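From: Brosdale Kitchen List
To: steaming list
Date: 7/2/25
Subject: Re: Electric steamer for buns – which size, and do they stick?

On 7/2/25 a list member wrote:
> I am thinking of replacing my bamboo baskets with one of the
> electric pots with a metal tray. I only make buns for two people,
> so I don't need three tiers. My questions are:
> 1. Do the buns stick to the metal?
> 2. Does the lid drip on them?
> 3. How many can I really fit? The Drenine booklet says six and I
> don't believe it.
> I have a bag of Protard flour to use up, if that matters.

I have used a single-tier electric one since January and like it well enough. I'll take your questions out of order.
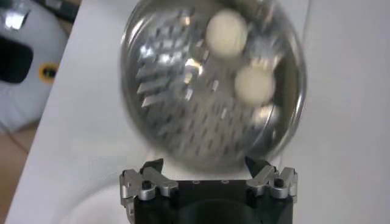
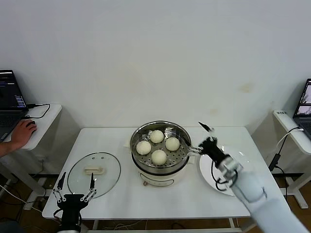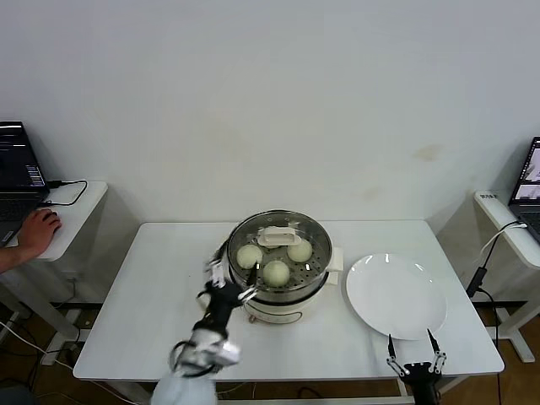 On how many fit, I would plan on four and ignore the booklet. Buns need room to swell, and when they touch they tear along the side as you pull them apart. The easiest layout is one at the back, one at the front and one on each side, the way the four are set out on the tray with the glass lid lying on the table. Six will go in if you make them small, but then they are more like snacks. I divide my dough into pieces of 80 to 83 grams and get four good ones per batch.

Sticking: yes, on bare metal they do, at least for me. The dough settles into the holes and you leave the bottom skin behind. Squares of baking parchment fix it. Don't cover the whole tray with one sheet or the steam has nowhere to go. A thin wipe of oil also works but makes the bottoms a bit yellow.

Dripping: glass lids drip more than bamboo, no way around that. I tie a thin dish towel around the lid with the corners up over the handle. When the time is up, switch off and wait five minutes before you lift the lid – and lift it level, then tip it away from the buns. Have your plate right next to the pot before you start.

Protard flour is fine. It wants a little less water than the Rweyemamu I used before. For 165 grams of flour I use 83 grams of water, plus yeast and a spoon of sugar, and that makes a small trial batch of three. I would do that first before you mix up the full amount.

I haven't tried frozen buns in it yet. If anyone has, please post your times to the list.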